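Call for Participants: Household Water Hardness and Towel Wear Study

Last updated: Feb 5, 2026
Reading time: 4 min

Stidow Textile Testing is recruiting 38 households in the Thibodeau water district for a study of how water hardness affects cotton towels under normal home washing. Enrollment is open until all places are filled. Washing starts in April and runs for six months.

Background

Most published wear data for towels come from laboratory washers supplied with water of a fixed composition. Home conditions differ in load size, detergent dose, drying method and the mineral content of the supply. In an earlier bench series at our Skurnel laboratory we logged 2,090 wash cycles on a single grade of terry cloth. Loss of absorbency tracked calcium content closely up to a moderate hardness and then leveled off. The bench series used one dose of one detergent and a tumble dryer throughout. It can't tell us whether the leveling off occurs in homes, where people dose by eye and many dry on a line.

Thibodeau is suitable for the work because the district is fed by a well field on the east side and a reservoir on the west side, with a measurable difference in hardness between them. Households on both supplies are needed. A third group, with an ion-exchange softener installed, will be drawn from the east side.

Who can apply

Applicants must:

- be 18 or older and the person who does most of the laundry in the home
- live at an address served by the Thibodeau district, with no plan to move before the end of the study
- own or rent a washing machine used only by the household (shared laundry rooms are excluded)
- run at least two loads in a normal week

Front-loading and top-loading machines are both accepted. Homes on private wells are not eligible. Households that use fabric softener may apply but will be asked to stop using it on the study towels. Homes with a known detergent allergy should not apply, as the detergent is fixed and can't be substituted.

What participants do

Each household receives a set of white cotton bath towels, a supply of Padex unscented powder and a measuring scoop. The towels are marked with a stitched code at one corner. They are to be used as ordinary bath towels and washed at the warm setting with other light-colored items. Chlorine bleach must not be added to any load that contains a study towel.

For each of these loads, participants fill in one line of a paper log: date, program, number of scoops, load size (small, medium or full) and drying method. Entries take less than a minute. A missed entry should be left blank and not filled in later from memory.

There are 2 home visits, one at the start and one at the end. At each visit a technician takes a water sample from the cold supply to the machine, checks the fill temperature and records the machine model. A visit takes less than an hour. Between visits, one towel per month is returned in a prepaid mailer. Returned towels are tested to destruction and are not sent back.

Measurements

Returned towels are conditioned at constant humidity before testing. We record mass, sink time in water, tensile strength in the warp and weft directions, and ash content as an indicator of mineral deposit. Whiteness is measured against a retained towel from the same production lot.

Payment

Participants receive a gift card after each completed visit. Remaining towels and powder may be kept. There is no payment for households that withdraw before the first visit. Participants may withdraw at any time without giving a reason.

Data handling

Addresses are stored separately from the wash logs. Results are reported by supply group, and hardness readings for single homes are released only to the household concerned.

How to apply

Pick up a form at the Thibodeau district billing office or request one by mail from Stidow. Include a copy of a recent water bill with the account number covered. Applicants will be told of the outcome by letter. Those not selected will be placed on a reserve list for their supply group.

Comments

eastside_renter: Does a filter on the kitchen tap count as a softener? Ours isn't connected to the laundry.

Stidow recruitment: It does not. Only equipment upstream of the washer is relevant. Please list it on the form anyway.

mblue: Sent my form in last week. The form asks for drum capacity and my machine has no label left, so I put the model number.

terrytown: I'd have liked to see cold washing included. That's all we do now.
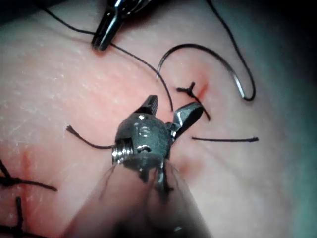 Can a household take part if it dries its towels outdoors on a line?

Line drying, tumble drying and a mix of the two are all accepted, provided the method is entered in the log for each load.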